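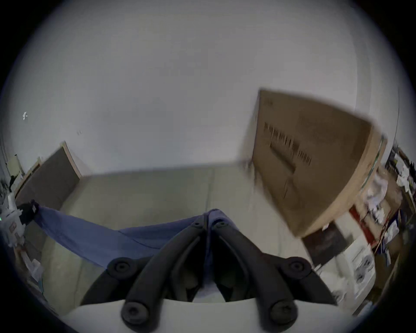

Branch Change Team, Jendow Savings

Home | About us | News | Careers | Contact
Search this site Go

Chaltu Gebretsadik joined Jendow in July to run the move to the new payments system, which staff know as Dinar. She had done a similar job at Emside, a smaller lender with 40 staff.

"At Emside I could walk round and speak to everyone before lunch," she says. "You can't do that with 200 people in different towns, so I had to learn to write things down properly."

Her first step was to spend a week at the counter in the Ní Bhriain Street branch. She found that cashiers were keeping paper notes of the steps the old system left out. One of them had 47 pages.

"Those notes were the best guide we had," she says. "We gave them to the developers and asked them to start there."

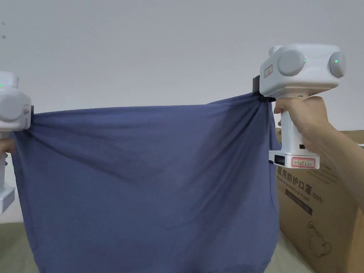 The team also changed how problems are reported. Staff used to fill in a form and wait for a manager to sign it – often for days. Now they ring the project desk directly, and the person who picks up the call keeps it until it is closed. Some 80 calls came in during the first fortnight.

"A few managers didn't like it," Gebretsadik says. "They felt they were being left out, and they had a point. We send them a list every Friday now."

She is less sure about the training. The sessions were held after closing time and people were tired. The next group will have theirs in the morning, with a later opening for customers.

Business accounts move to Dinar next. Gebretsadik expects that part to be slower – the firms all have their own ways of paying wages, and she wants to visit the larger ones first.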